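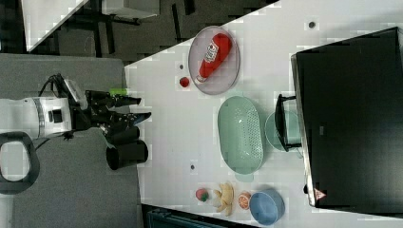
Wohin mit der Ketchupflasche, wenn der Tisch gedeckt wird? Auf einen eigenen Teller, liegend, dann bleibt die Platte darunter sauber.

Begrüßung, kurz Mestik vorstellen. Thema heute: Ordnung auf kleinen Tischen. Redezeit 8 Minuten, Fragen am Schluss.

Punkt 1: Das Sieb steht in der Mitte. Alles, was gewaschen werden muss, geht zuerst dorthin, also braucht es ringsum Platz.

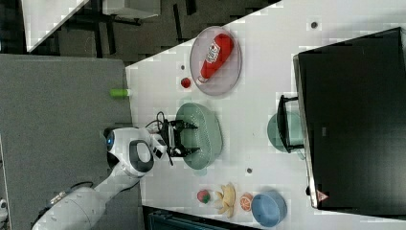 Schüsseln an den Rand, Obst in eine Reihe an der langen Kante. Banane und Orange dürfen nebeneinander liegen - beim Spielen mit Kindern ist das ohnehin egal. Hier den Satz von Firdevs Gündoğdu aus dem Kurs bringen: »Erst stellen, dann füllen.«

Punkt 2: Farben. Helle Schüsseln auf weißer Platte wirken ruhig, Rot fällt sofort auf. Pause, Publikum nach eigenen Tischen fragen. 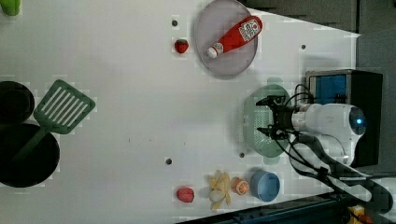 Wer wenig Platz hat, fängt mit 2 Schüsseln und einem Teller an. Der Rest bleibt im Schrank, bis er gebraucht wird. Liste für zu Hause liegt am Ausgang, 48 Stück kopiert.
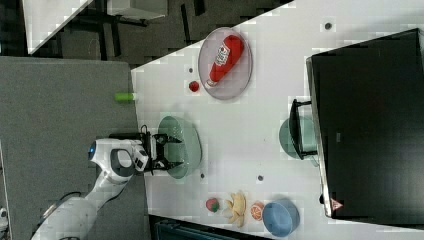
Hellgrüne Schüssel, Teller mit Ketchup, vorn das Spielzeugobst

Danach Fragen sammeln, Mikrofon zurück an die Technik.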